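Stop buying the kit, build the boring one

2025-03-07

Third arm in two years on our bench at the shared shop in Futodcombe and I'm going to say it. Most home robot arm builds are dead before the first screw goes in, and it's the kit's fault. Big glossy box, a claw, a phone app. You drive it around for a weekend. Then it sits on a shelf.

Ours came out of scrap mostly. Drosis servos, secondhand, 19 of them in the lot and not all good. Skevatar board. Printed fingers, dark grey because that's the filament that was left. Total damage $633, which hurt, but spread over a winter it's less than some people's hockey fees.

What I'd argue, and I've argued it at the shop till people leave the room: pick the job first. A small dull job with a right answer. Number puzzles are perfect. Cheap, chunky, bright colours, and a 9 does not go in the hole for a 10 no matter how confident your code is. The board tells you. No squinting at a graph.

People want laundry. People want dishes, coffee, beer from the fridge. Fine, go ahead, see you in April with nothing working and a wet floor. Cloth is hard, glass is expensive. A wooden plus sign you can drop 115 times and it's still a plus sign.

And put the camera at the wrist. Overhead looks great in videos but the arm blocks its own view right at the moment you care. From the wrist you get the fingers, the pieces and the holes all in one go, plus a gridded tablecloth, so a crooked lens shows up quick. Even then, look how much is going on down there.

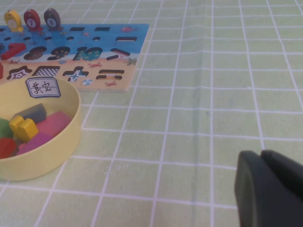
The case against, such as it is

Yes it's slow. Any toddler would beat it and enjoy it more. Yes you could buy a Doucet arm and skip the soldering, and the one I tried was smooth as butter. But when it stopped I had no clue why. When ours stops I know which connector to wiggle. That's worth somthing.

Second complaint, toys aren't real work. I don't buy it. Sorting jumbled bits, getting a grip on an odd shape, turning it, letting go at the right height. Same trouble as a drawer full of screws, only you can see it from across the room.

Last one was cost and I've got no good answer. Over half of ours went on servos. Share a bench, split teh bill, label your own power supply.

Anyway. Glue's set, back to it.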